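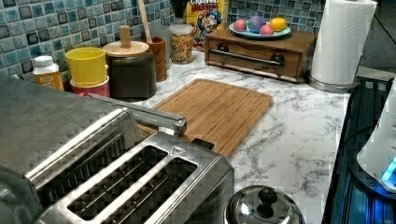 Teaching a robot to make toast: a skeptical thread

1/ Spent part of June at Flindeo, a shop that pays people to show robots how to do kitchen chores. You hold a pair of controllers, an arm across the room copies your hands, and everything gets recorded. The chore I was handed was toast. I have opinions.

2/ The pitch, from their own handout: "Show it once, and it knows." I'd like whoever wrote that to come in and do the toast task. The target for one task in one kitchen is 734 demonstrations. Seven hundred thirty-four. My nephew needed two, and one of those was him burning it.

3/ The counter is the part I'd praise. Most robot videos are shot in a kitchen with one apple in it. Flindeo leaves stuff out — a four-slice toaster, a bamboo cutting board, a box of Cap'n Crunch, a jar of colorful cereal, a plate of dyed eggs on top of a little wooden box. It looks like a counter that somebody uses.

4/ Then you read the task sheet. "Pick up bread. Insert in slot. Press lever. Wait. Remove. Place on board." Six steps. Fine. The eggs, the cereal and the paper towels don't come into it. They are what the company calls "background variety." So the mess is there, and you are told to never, ever touch it.

5/ I asked what happens if the robot bumps the egg plate. Answer: stop, throw out that run, start over. So the robot will never see a single example of someone bumping a plate and dealing with it. That's most of what I do in a kitchen.

6/ For people who haven't tried remote control: you can't feel anything. I can push bread into a toaster slot in the dark at 5 a.m. because my fingers know when it hits the side. Through the controllers there's no side. The slice just starts to bend, and you find out by looking.

7/ And you look through a camera. Brushed steel is awful on camera. Everything near it smears into it. Slots in shadow are worse. I spent my first hour missing the far pair of slots and was told, kindly, that I should "favor the near pair."

8/ So I favored the near pair. So did everyone else on my shift. Guess which slots the robot is good at.

9/ That's my main complaint about this whole line of work, if you only read one post. The robot learns what was comfortable for tired people on a bad camera feed. It picks up our shortcuts along with our skill, and the people selling it call the whole pile "human expertise."

10/ They do have a second way of teaching, and I liked it better. You grab the arm itself and walk it through the motion. They call this one Karras mode, after the software. It's slow and your shoulder hurts, but you feel the bread. My runs were cleaner within the hour.

11/ Naturally it's being phased out. You can't do it from home, and a remote operator can be anywhere rent is cheap. I was told the remote data is "just as rich." Nobody showed me a number for that, and I asked twice.

12/ Numbers I did get. Out of my first 148 runs, 89 were kept. The rest were tossed for things like "hesitation." I would like it on the record that hesitating in front of a toaster is correct behavior. There's a little warning triangle embossed right on top of the thing.

13/ Someone in the replies wants to know if the trained robot can make toast. In that kitchen, with that toaster, with that bread, I watched it do it several times in a row. It was impressive and I said so out loud. I'm skeptical, I'm not made of stone.

14/ Then they swapped in a different loaf. Thicker slices. It pressed down on the top of the bread for a while and then went for the lever anyway, with the slice sticking out. Very confident about it too.

15/ The fix, I was told, is more demonstrations. It's always more demonstrations. Thick bread, thin bread, bagels, a toaster from another maker. A rival outfit, Skarkley, says it gets by with far fewer. I haven't seen their setup, so I believe them exactly as much as I believe anybody with a sizzle reel.

16/ Question I'd ask any of these companies before writing a check: show me the runs you threw away. The good ones in the demo reel tell me you own an editing program. The tossed ones tell me how hard the job was for a person, and I'd bet that lines up pretty well with where the robot falls over.

17/ Second question: who moved the stuff? If the egg plate sat in the same spot for all 734 runs, you don't have variety. You have wallpaper. I asked for us to shuffle the counter between runs and was told it would "break comparability." Maybe. Kitchens break comparability every morning.

18/ To be fair to the floor staff, they know all of this. The shift lead had a list of changes she wanted and half of mine were already on it. The trouble is upstairs, where the plan is to sell a home robot called Bustis and the toast clip is already in the slides.

19/ A couple of you asked if the work is worth doing. Pay was okay, the chair was bad, and you get weirdly good at one thing. If you try it, ask for hands-on time with the arm before they put you on the controllers. It helped me judge how hard I was pushing, even after I couldn't feel it anymore.

20/ And use the far slots. Please. Even if it costs you a few runs. Somebody has to.

21/ Replies are open, but if you're going to tell me it'll all be solved by next year, tell me what kind of bread you tested it on.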